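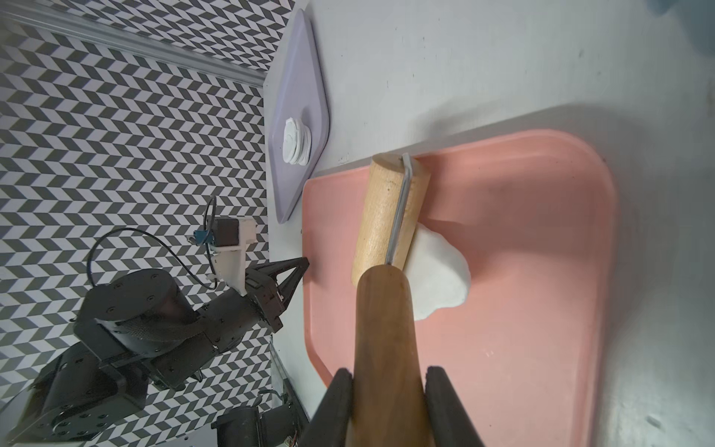 Right, a thread about rolling dumpling rounds on a plastic tray, because I've now been told by three separate people that it's the proper way and I don't buy it. Settle in or mute me.

The claim, as it reached me: you don't need a board, you don't need a floured bench, you don't need a marble slab. Any plastic tray with a raised edge will do. Roll on one tray, stack on a second, wash both in the sink. Done before the kettle boils.

My source for most of this is the Sarıgül handout, which has been doing the rounds of every cooking group in Haltville. Two pages, lots of confidence. It has the word "effortless" in it 3 times. I'm a suspicious person and that's a lot of effortless for something involving a rolling pin.

Objection one: the rim. A raised rim is lovely for keeping flour off the floor. It's also exactly where your knuckles go. If the pin is longer than the tray you end up rolling on a slant or riding the rim, and either way one side of the round comes out thick.

The handout says to "roll within the tray". Cheers. With what, a pencil?

Objection two: grip. Plastic on a smooth white tabletop wants to travel. You push, the tray goes with you, the dough stays exactly as fat as it was. The standard fix is a damp tea towel underneath. Fine, but then you've bought a tray to avoid cleaning the bench and you're cleaning the bench and washing a tea towel.

Objection three, and I'll die on this one: starting with one big lump. You lean on it in the middle, it squashes out one side all lumpy, and you spend the next bit chasing it round the tray. Small balls, flattened with the heel of your hand, then the pin. My aunt taught me that and she'd never heard of a Wondero Baking Tray.

Yes, Wondero. That's what they're selling this month. Pastel colours. I looked it up and as far as I can tell it's a tray.

In fairness, the two colours are the one part I've come round to. Pink for rolling, lavender for finished rounds. When you've got a few people at one table it stops somebody plonking a raw lump on top of the good ones. I wouldn't pay extra for it but I see the point.

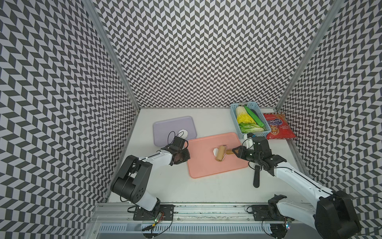 The lavender tray parked toward the back left, roller on the pink one.

Which brings me to layout. The handout has the stacking tray right up against the rolling tray, touching if possible, "to save steps". You're standing still. What steps?

I want a gap. You need somewhere for your elbows, somewhere to put the pin down, and a bit of clear table for the round you've just peeled off and aren't happy with. There's always one you're not happy with.

Putting it further back and to the left makes sense if you're right-handed, I suppose. Roll with both hands, lift with the right, pass across. If you're a leftie, flip it. I've tried it both ways and I was equally slow.

Now, stacking. This is where I get properly grumpy.

A neat little pile of rounds, each one sitting a bit off from the one beneath so you get that scalloped edge. Looks gorgeous. Everybody photographs it. Then leave it a while on a warm arvo with no flour between the layers and see how many wrappers you've got. You've got one. It's very thick.

The offset does help, I'll concede that. You get an edge to pick at. If they're lined up perfectly you're in there with a fingernail and somebody's getting a wrapper with a hole in it.

But a stack of four is a demo. A feed for my house is 24 minimum and nobody's told me what the tray looks like at 24. The handout goes quiet on it. There's a line about "repeat as required" and then a drawing of a bowl of soup.

What I do: cornflour between every round, short stacks, clean tea towel over the lot. It's dull and it works. If you've got a way that skips the cornflour I'm all ears, but I'll want to see it an hour later.

On pins, since somebody will ask. Pale barrel, darker handle, nice to look at, doesn't matter. What matters is whether the barrel's true and whether it's clean. Anything with a seam or a groove or a bit of wire on it needs checking before it goes near dough, because dough gets into everything and then sets like grout.

And don't soak a wooden one! Wipe, dry, back in the drawer. I've had the same pin almost 20 years and it's never once been in a sink.

Trí Mạc messaged to say I'm overthinking it and that the kids at the Saturday-morning-that-isn't-on-Saturday-any-more class get decent rounds off trays every week. Maybe so. I've asked for a look at a cut edge. Decent from above can be anything underneath.

Trí also reckons the trick is turning the tray instead of the dough. Bit of pressure, quarter turn, bit of pressure. Okay. I gave that one a go last night and it was better than I wanted it to be. The rim's handy for once, you've got something to hold.

Still got a thick side though. Every time. I'm prepared to hear that it's me.

A couple of replies say the Devov silicone mat sorts out the grip. I've got one of their mats. It lives in a roll at the back of the cupboard and has no intention of ever lying flat. If you've trained yours, tell me how.

Somebody else wants to know whether the smudges ever come off the pink ones. Warm water and a plastic scraper first, let it go chalky, then wipe. Don't go in with the rough side of the sponge or you'll scratch it and the dough will cling to every scratch from then on.

So where I've landed for now: trays for stacking, yes. Trays for rolling, not convinced. Two colours, fine, whatever, they're cheerful.

I'm doing the full 24 on trays next time the family's over, no board allowed, tea towel underneath, quarter turns the way Trí said. If they come out even I'll post the lot and eat my words with black vinegar.

If they don't, I've got a pink tray going for free. Pick up in Haltville, bring your own flour.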